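Grovholm Surface Cleaner, 55 oz refill 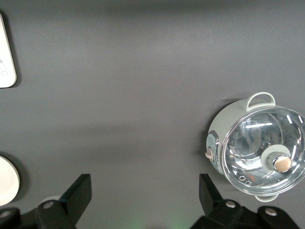 Most counter sprays promise a streak-free finish, and we doubt most of them. Grovholm comes from Borport and makes the same promise on the label. We'd believe it on pale laminate. A matte charcoal surface like the one under the sage green pot is a harder test, and glass lids with a chrome rim are harder still. Try a corner first. The "78 uses" figure is the maker's, and we have no idea how it was reached.

Dilute 2 capfuls per bucket. Unscented. Ships from Clistside.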